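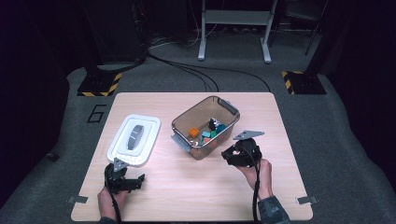

Small toys are easiest to put away in a latching bin with a flat lid. Choose one you can see into, so no one has to dump it out to find a piece. A tinted bin works fine – the orange cube and the teal block show up well enough through brown plastic. Take the lid off and lay it flat on the table, handle side up, before you start.

Gather the blocks and put the biggest in first. Spread them over the whole floor of the bin, then add the small pieces. Stop when they reach the rim. A lid pressed down on a high block will bow, and the latches won't hold.

Set the lid on square and press the corners. Close one latch, then the other. Lift the bin an inch by the lid handle – if the lid shifts, open both latches and seat it again.

We do ours on Tuesday after supper, and it takes 7 minutes.

Filed under: Playroom, Small Storage

We use cookies to remember your settings. Accept | Manage

Contact Dewanti Lau | Back to top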